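Shared Work: Robot-Assisted Furniture Assembly and Its Effects on Staff at Hudetti

Ese Ogbonna
Student Project Report, Work and Technology Program
September 29, 2026
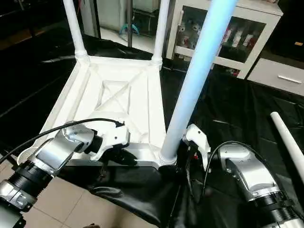 Figure 1. Leg fitting on an inverted plastic table, with both grippers at the near side of the frame.

1. Background

Hudetti rents tables, chairs and shelving to schools, fairs and small offices. Its workshop receives returned furniture, checks it, replaces damaged parts and puts it back together for the next customer. The workshop handles 3,000 items a year, and light plastic tables make up the largest share of them.

In May the company began a trial of a two-armed robot supplied by Osia and run with planning software called Fluron. The purpose of this project was to find out how the trial changed the daily work of the people in the workshop. The technical performance of the robot was outside the scope of the study and is discussed only where staff raised it.

2. Method

I interviewed 13 employees: assemblers, inspectors, the shift leads and the person responsible for scheduling. Each interview followed the same written guide and was held during paid hours. I also spent two weeks observing in the workshop and kept notes on who spoke to whom, who waited, and what they were waiting for. Names of employees have been left out at the request of the company. Participants were given the chance to read my notes on their own interviews and to correct them.

3. The Task

The table is assembled upside down. Each leg is a tube that fits into a ribbed socket at a corner of the frame. In Figure 1 three of the corners have a leg in place, while the front-left corner is still without one, and a matching white pole lies on the black sheet to the right of the table. An arm is positioned on either side of the near edge, the left against the frame and the right beside the base of the thicker leg.

Before the trial, one assembler did this work alone from start to finish. Experienced staff described it as easy to learn but hard on the knees and lower back, as most of it was done at floor level. Several also said that they knew by feel when a leg was fully seated, and that they had never been asked to put this into words until the trial began.

4. Findings

4.1 Changes in physical work

Assemblers reported less kneeling and less twisting. The work of moving tables to and from the station remains with people, and two employees said that their total lifting had gone up as a result. The company had not planned for this. A low cart was ordered during the second week of my observation but had not arrived by the time I left.

4.2 New duties

Staff now set out parts, start the job in Fluron, watch its progress and step in when the robot stops. Opinions on this were divided. Some assemblers enjoyed learning the system and volunteered for extra time at the station. Others found watching more tiring than assembling. One described it as "standing guard over my own job."

The new duties were added to the existing job description without a change in pay grade. This was the subject raised most often in the interviews, including by employees who were otherwise in favor of the trial.

4.3 Communication

The robot station is set apart from the other assembly areas. Assemblers used to work side by side and talked as they worked; the person on duty at the station now spends long periods alone. Newer employees said they had fewer chances to pick up methods from older colleagues. The shift leads had noticed the same thing - one had begun rotating people through the station more often for this reason.

4.4 Training

Osia provided a single training session at the start of the trial. Employees hired later were taught by whoever was free, and what they were taught varied. The instructions for restarting a stopped job were understood in different ways by different people.

5. Comparison

Bawa, a smaller rental company in the same region, agreed to a short telephone interview. It considered a similar system and decided to buy raised work stands for its assemblers instead. Its manager reported that complaints of knee pain had declined. The two cases cannot be compared directly, but Bawa's experience suggests that part of the physical benefit reported at Hudetti may come from raising the work off the floor, by whatever means.

6. Recommendations

Hudetti should review the job description and pay grade for employees who operate the station. Written training should be provided to every operator, with a clear procedure for restarts. Rotation should be made a fixed part of the schedule and no longer left to each shift lead. Lifting to and from the station should be assessed before a second robot is considered.

7. Limitations

The observation period was short, and employees knew that the company had approved the study. Some may have been careful in what they said. No interviews were held with customers or with staff at Osia. The interview guide and the consent form are attached as appendices.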